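Plant Floor Forum > Bulk Handling > Hoppers, Chutes and Feeders

Thread: Vibrator on a fines hopper, run it constantly or on a timer?

hopperdan_77
9 Dec 2021
We have a steel hopper feeding limestone fines to a short screw. It bridges over the outlet most mornings. The plant manager bought a Mumard electric vibrator and wants it bolted on and left running all shift. I think that will pack the fines tighter. Who has done this and what did you set it to?

bwhitlock
Do not leave it running. If the screw stops and the vibrator keeps going you will have a brick in the cone. Interlock it with the screw starter first, then worry about the timing.

kiln_side
Agree on the interlock. Ours runs 7 seconds on and 80 off. We started at double that and the plug got worse.

Desta Tsegaye
I'd go the other way on some of this. We have run a Gotell on a similar bin continuously since May with no packing. The outlet is always open when it runs, so the material has somewhere to go. What matters more is the mount. Ours is on a channel stiffener, stitch welded, a third of the way up the cone. The first one was welded straight to the skin and cracked it.
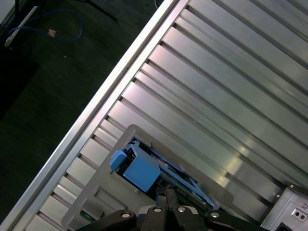

Slotted aluminum, blue cable on the floor

bwhitlock
Continuous works until somebody closes the gate for lunch. I have cleaned out that bin. Timer and interlock, every time.

Desta Tsegaye
Then interlock it with the gate too. It's one limit switch.

hopperdan_77
The cone is thin and there is no stiffener on it now. How long should the channel be? The Mumard sheet only gives a bolt pattern.

kiln_side
Long enough to reach most of the way up the sloped part. Stitch it, don't run a full bead, and leave the ends unwelded. Retorque the bolts after the first shift. Ours came loose in 2 days.

m_orford
Has anyone looked at moisture? Vibration won't fix wet fines. We spent money on a Lysenko unit and the real trouble was a roof leak over the conveyor. Check the material before you weld anything.
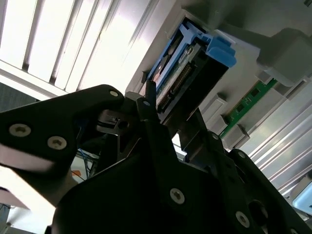
Server chassis, drive caddy with the blue pull tab

hopperdan_77
Good point. It is worse after rain but it also hangs up in dry weeks. I will pull samples from the morning plug.

bwhitlock
If it's worse after rain I'd try air pads before a vibrator. Clarnalari quoted us under 200 a pad, fittings extra. Less noise too.

kiln_side
Air pads with plant air that has water in it will make it worse. You'd need a dryer on the line.

bwhitlock
He may already have one. Dan, do you?

hopperdan_77
There is a dryer at the compressor but it's a long run of pipe outside to the hopper. I'll ask maintenance what comes out of the drain at the far end. For now the vibrator goes on a channel with a timer and both interlocks. Starting with kiln_side's settings.

Desta Tsegaye
Post the sample results when you have them.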